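Bath and window wall: notes for February

The display room at the Risitz house now has its tub in place. The model is the Grustier freestanding, white, with a rounded rim, and it sits in the middle of the floor, turned at an angle toward the window wall. Several readers asked for the figures after the last issue.

The tub holds around 200 liters to the overflow. Filled and occupied, it puts close to the full design load on a small patch of floor, so Kolbrún Ravn had the joists checked before the waste pipe was set. The plans allow 300 mm of clear floor on the narrowest side for cleaning. Anyone copying the layout should keep that gap, and should fix the position of the waste before ordering the tub – moving it afterward means lifting the floor.

Storage is limited to one low white cabinet beside the tub, with a drawer and an open shelf at the bottom. The drawer takes soap, plugs and small bottles. Towels go on the shelf, folded in thirds. Ingvar Hedegaard would have preferred a closed unit on account of steam, and that question stays open until the finish has been through a full winter.

The roller shades are from Wuvora, in a pale shade of the fabric listed as 658. They cover the tall wall sections beyond the square pillar. The large black-framed window on the right does not take the same bracket. A deeper one is on order from Rusu.

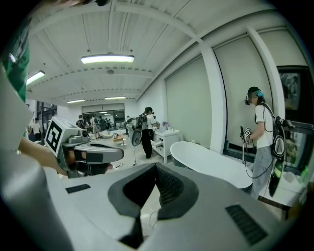

Shade fabric should be wiped with a barely damp cloth, working from the top down, and left lowered until dry. Rolling it up wet marks the cloth along the hem. Replacement chains are stocked at the front desk, and the bracket drawings can be had there on request.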